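Lultcombe : l'atelier de reconditionnement informatique rouvre en octobre

L'association Trundden annonce la reprise, en octobre, de son atelier de reconditionnement d'ordinateurs de bureau à Lultcombe. Les unités centrales remises en état seront attribuées à des établissements scolaires et à des foyers de la commune de Dultport. Nearly New, le programme de dons de l'association, prévoit une première remise de 30 machines.

Chaque tour est ouverte, puis contrôlée à plat sur l'établi : carte mère, barrettes de mémoire, bloc d'alimentation et disque dur font l'objet d'une vérification distincte - les pièces hors d'usage sont orientées vers la filière de recyclage. 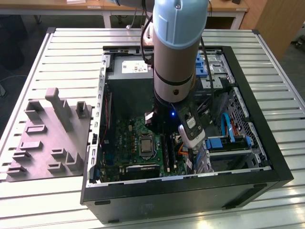

Les particuliers peuvent-ils déposer un ordinateur dont le disque dur contient encore des données ?
Les appareils sont acceptés en l'état, et le disque est effacé avant toute autre opération. Une attestation est délivrée sur demande.

« La mémoire et le stockage restent les premiers postes de remplacement », précise Deok-su Ha, responsable technique. La coordination des dépôts est assurée par Unathi Van der Merwe.

Les dépôts seront reçus à l'accueil de l'atelier de 15 heures à 20 heures. Les écrans et les imprimantes ne sont pas repris. Les établissements souhaitant bénéficier d'une attribution sont invités à retirer un dossier sur place.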